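Call for participants: sleep diary study, Tumow

We are looking for up to 35 adults who can keep a short sleep diary during 30 nights. You stay in your own home and sleep in your usual bed. Every morning you write when you went to bed, when you woke up and how rested you feel. It takes a few minutes.

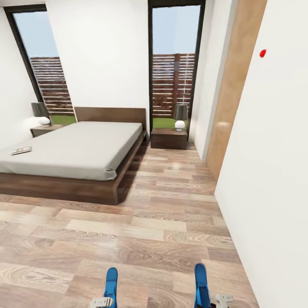
Bedroom with a double bed and a light wood floor.

You can join if you are 18 or older, do not work night shifts and can write in simple English. People who have a newborn baby at home are kindly asked to wait for our next round in February.

Participants who send the complete diary receive a Fakir shop voucher. Your name will not be in any report.

To apply, please write to Moushumi Cassim at the Plullance office before 10th April. Tell us your age and the best hour to call you. Questions about the diary can go to Uldis Lepik.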